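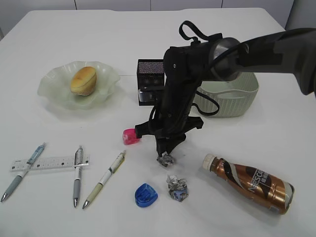 O braço da bancada 2 com uma bolinha de papel prateado entre os objetos da mesa de demonstração.

Sobre a Gotum

A Gotum é uma escola técnica de automação. Começámos com uma sala emprestada e uma turma de 19 alunos; hoje são 341 inscritos, entre os cursos de dia e os cursos da noite, e temos um laboratório próprio no edifício Arberg.

Ensinamos a programar, montar e manter braços robóticos. Os alunos trabalham com as máquinas desde a primeira semana, porque pensamos que se aprende melhor assim. A teoria vem junto, em aulas curtas de manhã.

O dia aberto

Todos os anos, em outubro, a escola abre as portas. Recebemos cerca de 300 visitantes: famílias, turmas de outras escolas, pessoas que trabalham na indústria e querem mudar de função. A entrada é livre e a primeira demonstração começa às 10h00.

Na mesa de demonstração pomos coisas de todos os dias — canetas, uma régua, um pão dentro de uma taça de vidro, uma garrafa de Nescafé deitada, papel prateado amassado. Os visitantes perguntam muitas vezes por que não usamos peças de fábrica. A resposta é simples: uma peça de fábrica tem sempre a mesma forma, e o papel amassado nunca tem. Para os nossos alunos do segundo ano este é um bom exercício, e para o público é fácil de compreender.

Quem quiser pode falar com os alunos durante a demonstração. Eles explicam o programa, mostram o código no ecrã e respondem também quando a garra deixa cair alguma coisa, o que acontece. Pedimos só que as crianças fiquem atrás da linha amarela no chão.

Com quem trabalhamos

O projeto Kozma, feito com a oficina Erkora, leva uma bancada móvel às escolas que não podem vir até nós. A visita dura uma manhã e não tem custo para a escola. As datas combinam-se com a secretaria, de preferência com dois meses de antecedência.

Visitas fora do dia aberto

Recebemos grupos pequenos durante o ano letivo, sempre da parte da tarde. O pedido faz-se por escrito à secretaria, com a idade dos participantes e a indicação do que gostariam de ver — o laboratório, uma aula ou as duas coisas.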